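Hybrid Office Reentry Inspection – Lewis Building, Floor 3
Checklist and inspector comments
Inspected 19 Mar 2025. Form revision 37.

1. Exits and aisles
Main aisle clear to both stairwells: Pass
Exit signs lit: Pass
Comment: Bench desks in the Fetemar meeting area have drifted toward the aisle. Clearance is still within limits. Mark desk positions with floor tape.

2. Shared desks
Height adjustment works through full range: Fail, desk 1040
Monitor arms tight: Pass
Comment: Desk 1040 stops halfway up and resets. Remove it from the Pirnano booking list until the motor is replaced. Desk 1237 was reported for the same fault but ran normally – keep in service.

3. Power and cables
No extension cords plugged into other extension cords: Fail
Floor boxes closed when not in use: Pass
Comment: Two cords were joined behind the video screen in room 829. Replace with a single power strip of the correct length. 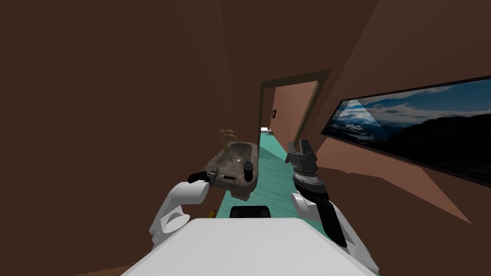

2 min read

4. Air and noise
Vents not blocked: Pass
Phone booth fans running: Pass, slow start on one unit
Comment: The Ratitent booth fan takes several seconds to start after the door closes. Check the sensor at the next service visit.

5. First aid and emergency roster
Kit sealed and in date: Pass
Floor warden on site each working day: Not confirmed
Comment: The roster was written for full attendance. Under the current split schedule both wardens may be remote at once. Assign alternates and post the new list by the elevators.

Open items: 2, 3, 5. Reinspection in May. Item 4 does not hold up occupancy.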